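In praise of the slow fold

I have now folded the better part of my winter wardrobe for the benefit of a computer, and I'd like to put in a kind word for doing it slowly.

Our little group at Sostmont gathers examples for a learning system we call Hinura. You hold a gripper with a camera on it, you do a household job the way you'd like it done, and the recording goes into the pile. The target for knitwear was 2000 folds, and when I last looked we had 995 (I was very proud of those, and I brought in date squares to celebrate). Then we sat down and watched them properly, and kept 758.

You can imagine the mood! The favourite explanation was that we needed more people going faster, so the good ones would pile up by sheer weight. I understand the appeal, I really do, and I've been the one with my eye on the tally at ten to five. But a person in a hurry folds a jumper in a very particular way. They grab the sleeve wherever it happens to be, give it a flick, and smooth over the sins afterwards with a big sweep. We've all done it at home with the kettle on, and it's perfectly good housekeeping, but I wouldn't want to learn from it.
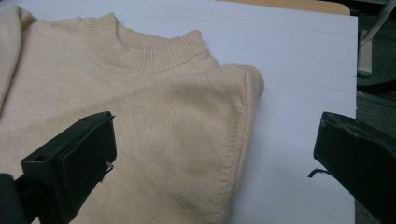
What I'd rather see is a bit of dithering left in. When a sleeve slips and you go back for it, that going back is worth keeping, to my mind, and it pains me that our old rules at the McPhee Street workroom threw out any take with a second try in it. I'd keep those and throw out the flicks. I'd also let people bring clothes from home, the pilled and stretched ones included, as a brand new jumper behaves far too nicely.

There is a cost, of course. Going at my pace we'd finish in August if we're lucky, and our partners on the Even project would like it a good deal sooner. I've told them I'm happy to argue it out over a cuppa, and to bring more date squares.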